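About Laneck

Laneck is a small school for the everyday work of keeping a home. We teach people to sort, wipe, fold, shelve, label and put away, and we teach it in ordinary rooms with ordinary things, the kind you already have in the bathroom cabinet or at the back of a kitchen drawer. Our classes are short, our tables are wooden, and we get far more excited about a tidy shelf than is probably good for us!

It started with Florante Catacutan, who had spent years fitting out rental apartments and kept noticing the same thing on move-in day. People arrived with boxes and boxes of belongings, and within a week the toothpaste was living on the windowsill and the good scissors had vanished. He began giving new tenants a free evening lesson, one table and a pile of their own stuff, and the lesson was so much fun that the neighbors asked to come too. Laneck has grown out of those evenings. We still teach at a table, and the pile is still the first thing you see.

What we teach

Our first course is called Small Things, and it's the one most people remember. It covers everything that's small enough to get lost and used often enough to matter: toothbrushes, tubes, drink bottles, pump bottles, keys, chargers, the lot. You learn to clear a surface completely, to group by when you use a thing (morning, evening, once a month), and then to put it all back in a line where every item can be reached without knocking over the one beside it. It sounds like nothing. Then you try it with your own bathroom things, and you find out how many decisions you've been putting off.

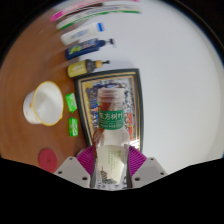 Small Things runs for 3 evenings, with a week in between so that you can go home and try it out. The first evening is all sorting. The second is about placing, and this is where we talk about tall things and short things, what leans and what stands, and why a tube is happier lying down or standing on its cap depending on how much is left in it. On the third evening you bring in a problem from your own home and the group has a go at it together. We've had a spice collection, a sewing box, a drawer of batteries, and one very memorable suitcase full of hotel soap.

After that there's the Macaraeg course, named after the street where we had our first proper room. It takes on furniture and whole rooms: where a chair goes so that you can still open the cupboard, how to lean a frame against a wall so it stays put, which corner of the table is going to collect the mail whatever you do (every table has one, so you may as well plan for it). Macaraeg is slower and there's more walking about. Wear comfortable shoes.

How a class goes

We keep groups to 8 people, which is as many as can stand at the tables and still get their hands on things. There's no lecture. A teacher puts a mixed lot of household items in front of you and you start. We use real packages and real bottles, in whatever languages and shapes they come, because that's what's in people's homes. Some are slim and fall over if you look at them, some have pumps that poke out into the next item's space, and working out who stands next to whom is the whole pleasure of it.

We talk a lot in class. People have strong feelings about whether boxes belong in front of bottles or behind them, and whether anything should be allowed to lean.
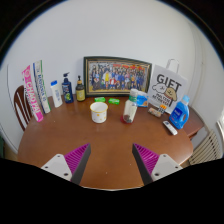
Zuvell writes that she came to Small Things expecting to be told off about clutter, and that the part she took home was keeping the tall packages at one end, "so the pump bottles stay where my hand goes first." She has since redone her sister's bathroom and is eyeing her mother's.

We love getting notes like that. Please keep sending them, and tell us when something we taught you didn't last. The advice on folding plastic bags has been rewritten more than once after former students wrote in, and it's much better now.

The Sitow shelf

By the door of our main room stands the Sitow shelf, our swap and lending shelf. Leave the trays, jars and dividers you no longer need, take the ones you do. It holds up to 30 jars on a good day, and the wide ones go first. Lids should be left on their jars, please!

Visiting us

You're welcome to look in before you sign up. Ring the lower bell, as the upper one belongs to the dentist. We're closed on 26th December, and the next round of Small Things opens for sign-up once we're back. Bring one drawer's worth of things in a bag and wear sleeves you can roll up.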